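Flitora Household Chores Set, version 2

README, last changed 16 August 2022
Maintainer: Rosemarie Gerlach, Skunesbridge

Flitora is a collection of short recordings of housework. We use it at Skarus for one question: can a machine already do these chores, or not yet? The set has 1005 recordings, and 344 of them are about bed linen and other large cloth. All work is done with two hand-held grippers, so the movements stay close to what a robot arm with the same fingers could repeat.

Large cloth is the part where our policy, named Osman, is still weak. It can pick up a towel from a flat place. With a big cloth it often takes hold of two layers together, or it loses one corner while it pulls the other.
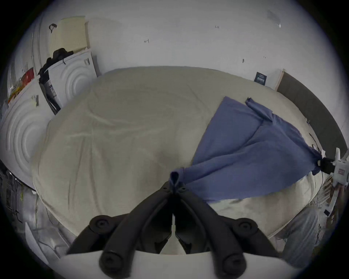
Bed linen task: blue cloth held between two grippers over the bed.

Every recording has a task name, a start and end time, and a result label (done, partly done, failed). We kept the failed ones. Please do not remove them before training without writing it in your report.

Known limits
The rooms are few and the beds are of similar size. Dark cloth on dark bedding is rare. The result labels in the June part were made by one person only and were not checked again.

Use
Free for research and teaching. For a use in a product, please write first to the maintainer.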